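The Left Hand

Fiction
14 comments
Share this story

The week my mother's house sold, I started building a hand.

I'd like to say I had a plan, but what I had was a kitchen table, a printer that Tipene had lent me and then forgotten he'd lent me, and a spool of dark green filament that nobody at the Clonden shed wanted because it came out looking like old boots. I printed the fingers first. They were the easy part. Two blocks, four arms, brass rings in the joints so the thing wouldn't chew itself to bits – I pressed those in with a soldering iron at six in the morning and burned my thumb on three of them.

"It's a big pair of tongs," said Noeline, when I carried it into the shed.

"It's a gripper," I said.

"It's a gripper the way I'm a ballerina."

She cleared me a space at the white table anyway, the good one by the wall, and she didn't ask about the house. Noeline has never once asked me a thing I wasn't ready to tell her, and it drives me up the wall, to be perfectly frank. I had a whole speech ready.

So I gave it to the gripper instead. You squeeze, the fingers come in. You let go, they open. I stood there squeezing and letting go and muttering about the realtor, and the realtor's awful shoes, and how she'd called my mother's kitchen "dated" with my mother's own kettle sitting right there on the stove.

I needed something to pick up. My phone was charging, so I peeled the case off it (lime green, my niece's choice, you could find it from space) and stood it up in one of the see-through boxes Deirdre keeps her bits in.
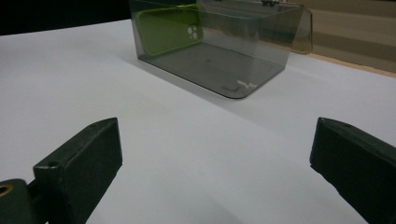 Fingers open, green case waiting in the box.

Getting a thing out of a box is much harder than getting a thing off a table. I had not considered this! There are walls. The walls are exactly where your fingers want to be. I went in from the top and bumped one side, went in from the other angle and bumped that side too, and the case slid down onto its back as if it had fainted.

"You're coming in too wide," Deirdre called from the lathe.

"I know I'm coming in too wide."

"Then come in narrow."

Deirdre Mac Suibhne spent thirty years fixing the packing line at Bednarek, and she will give you the right answer every single time in a voice that makes you want to do the opposite. I went in wide again. Then, when she'd gone to rinse her cup, I went in narrow.

It took me until dark to get the case up and over the rim. I had it, I really had it, and then my wrist shook and it dropped on the table with a clack. I said a word my mother would have sent me outside for.

Here is what I hadn't told anybody. In her last September my mother couldn't close her left hand. She'd reach for her cup, and the fingers would go most of the way around and stop, and she'd look at them with such politeness, like they were guests who'd misunderstood the invitation. I used to put my hand over hers and close it for her. Then we'd lift the cup together. She weighed nothing by then but she was bossy about that cup. "Slower," she'd say. "It's tea, you're not launching it."

I thought about that with the case lying there on the white tabletop. I'd been snatching at it all day. I'd been squeezing as though it owed me money.

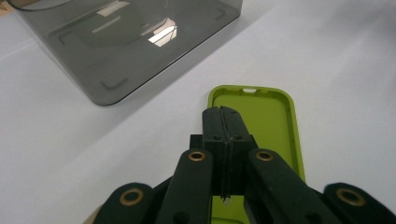

So I went slower. I let the fingers find the edges before I asked them to do anything, and I breathed out, and I squeezed about as hard as you'd squeeze a kid's hand crossing the street. Up it came. I held it there, this silly green thing, a foot over the table, and my arm was perfectly steady and my face was a mess.

Noeline put a rag down next to me. It had oil on it. I used it anyway.

"Was she left-handed?" she said, after a while.

I looked at her.

"You built it for the left," she said. "You're a righty. You've been working that thing with the wrong hand since you walked in."

I hadn't noticed. I swear to you, I had not noticed. I'd drawn the handle and printed it and sanded it, and every bit of it was shaped for a hand I don't even write with.

"Yes," I said. "She was."

Noeline nodded and went to find her coat. Deirdre came back with her cup and stood looking at the joints, and I waited for it.

"Your inside rings are a hair loose," she said. "I've got better ones at home. I'll bring them."

I took the bus back with the gripper in my lap and a smear of oil on my chin. When I got in, I made tea. The kettle's mine now, and it whistles a little flat. I set the cup on the table and I picked up the gripper, and I could hear her already.

"Slower," I said out loud, and reached.

212 shares
14 comments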